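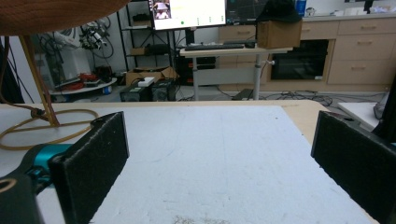

4.2 Surface protection and reported wear

Shared tables lose value mainly through damage to the top, and the cost of that damage falls on whoever manages the room. Across the seven buildings in the study, managers had written rules on noise, food and closing times, but only the Hustik and Fesport sites had a rule on what should lie between a user's work and the table. Elsewhere the matter was left to the people who booked the room. In practice this produced a wide range of loose coverings, from oilcloth and cardboard to rigid sheets. The light wooden tabletop in Figure 4 is covered over much of its area by a large white board, lightly scuffed, with the wood still exposed along the far side. Partial cover of this kind was the most common arrangement in the inspection records, and it is treated in the analysis as a separate category from full cover and no cover.

The booking records held 1,087 completed sessions for the 23 rooms. Of these, 745 had a usable inspection form for both the start and the end of the session and were kept for analysis. Sessions with only one form were dropped, as were those in which a table had been swapped during the day. The forms used the Bundgaard scale, which scores a tabletop separately for scratches, dents, stains and edge damage. Staff had been trained on the scale before the study began – a short session at each site, repeated in October for new employees.

Stains and scratches followed different patterns. Stain scores rose less in sessions with any form of cover, and the difference between partial and full cover was small. Scratch scores were less clear. In rooms where rigid covers were moved often, fine scratches were recorded on the wood near the usual resting place of the cover, and several inspectors noted grit beneath it. The forms do not show whether the grit was there before the cover was put down, so no cause can be assigned.

Edge damage was almost unrelated to cover. Most entries in this category came from rooms in which tables were pushed together for meetings and pulled apart again afterward, and the scores were highest at the corners. One Fesport building had fitted rubber bumpers to its older tables. Its edge scores were lower, but the tables were also used less.
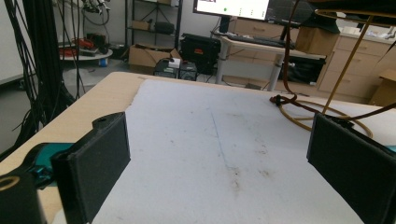 A second source of variation was the length of the booking. The Event booking system allows sessions of an hour, a half day or a full day, and the inspection forms were matched to these three lengths. Full-day sessions had the highest stain scores in every building. They also had the most missing forms, especially when the session ended after the front desk had closed, and the result should be read with that in mind.

Managers differed in how they dealt with worn covers. At the Hustik site, covers were replaced on a fixed schedule whatever their condition. Other sites kept them until a user complained. Neither practice was linked to a clear change in the scores of the table beneath, although the fixed schedule made purchasing easier to plan. Two managers said that they would prefer to sand and reseal the tops every few years and stop supplying covers altogether. The cost of that option depends heavily on whether the work can be done on site, and is taken up in Section 5 together with the cost of storage.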